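GRID NIGHT - TAPE, PAPER AND A LOT OF SQUARES

Quick one from Gravovell, as the newsletter is going out late again.

The Vumidthorpe table has its grid. Blue masking tape over paper, lines across and lines down, boxes big enough to set something in. Took longer than planned. Tape tears if you pull it too fast and it wrinkles the second you look away, so leave the first line loose untill you've got the far end down. Then press.

If you want to make one for the October sorting day:
paper first, flattened overnight under books
long lines next, full width
short lines last - don't fuss over them being dead straight

We've 728 labels to go with it and need 2000, so bring pens. Akovcombe are doing their own grid and want to borrow our spare tape. Fine, but can we have the rolls back this time please. Dağdelen group, your paper is in the hall cupboard, top shelf, bit crumpled sorry.

Next list closes August 13, 2024. Names on the sheet by teh door.
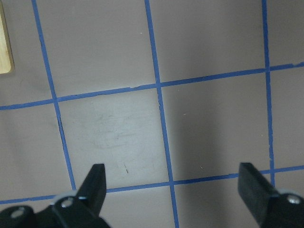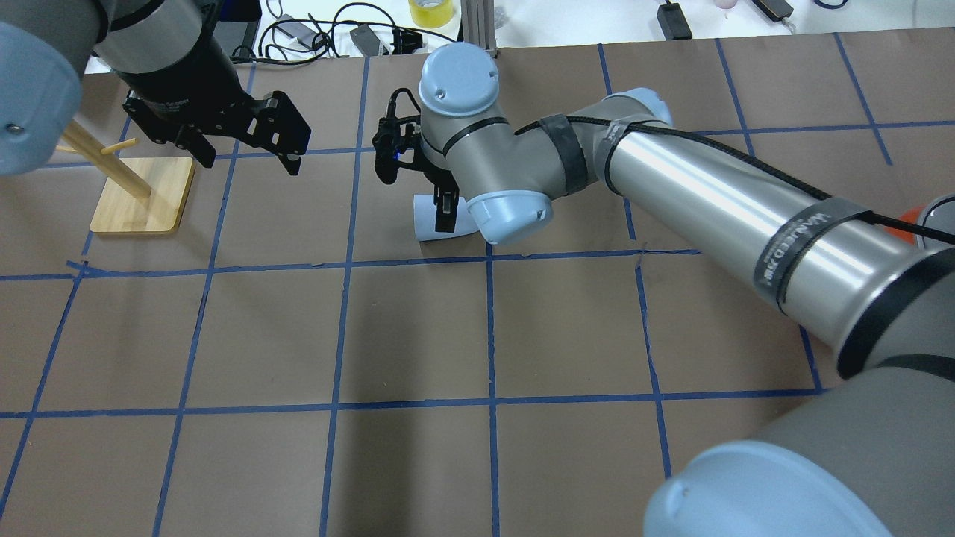
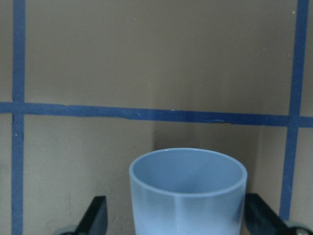 Blue tape grid, three views.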